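News > Press releases > Repair and reuse

We use cookies to remember your settings. Accept | Reject | Manage

Irnemell questions "greener PC" claims and asks makers for repair figures

October 4, 2023 — Irnemell, the Celtutley repair and resale firm, has today called on computer makers and sellers to stop describing desktop PCs as "built to last" unless they can say for how long, and who will be able to mend them.

The firm went through 123 product pages and brochures on sale to small offices this year. Only seven gave a date until which spare parts would be stocked. Most of the rest spoke of "care for the planet" or "a longer life by design", and a few managed both in the same line. Irnemell wrote to the sellers asking what the words meant. The replies, where there were any, mostly repeated the brochure.

"We would like to believe it," the firm said. "We have been promised longer-lasting machines for years, and we still get desktops brought in with a dead power supply in a shape that fits no other case. A leaf printed on the box does not help with that."

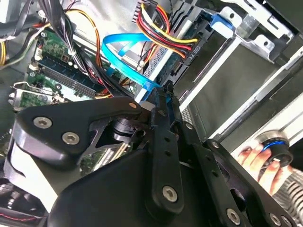 An open desktop computer, with the motherboard and memory slots in view.

Irnemell is no more impressed by the new wave of trade-in offers. A customer who hands over a working PC in return for a small discount is usually told it will be "responsibly processed". That can mean resale, stripping for parts or the shredder, and the offers the firm looked at did not say which.

It is asking for three plain facts on every product page: the last date for spare parts, the price of a new power supply, and whether memory can be changed by the owner.

The firm has also turned down an invitation to carry the Orholm mark, a paid label for "responsible" electronics. Under the present rules a maker can earn the mark with a written promise, and no machine is opened. Irnemell says it will look again if that changes.

Its own figures will be held to the same test. Around 1000 desktops pass through the Celtutley workshop in a year, and from the end of October the firm will list the faults found, the parts used and the machines it could not save. The first list will be short on good news — 40 of the last batch were scrapped for want of a part.

The full list of product pages checked is available on request from the press desk at Irnemell, Mladenović House, Celtutley.

News | Services | Workshop | Press | Contact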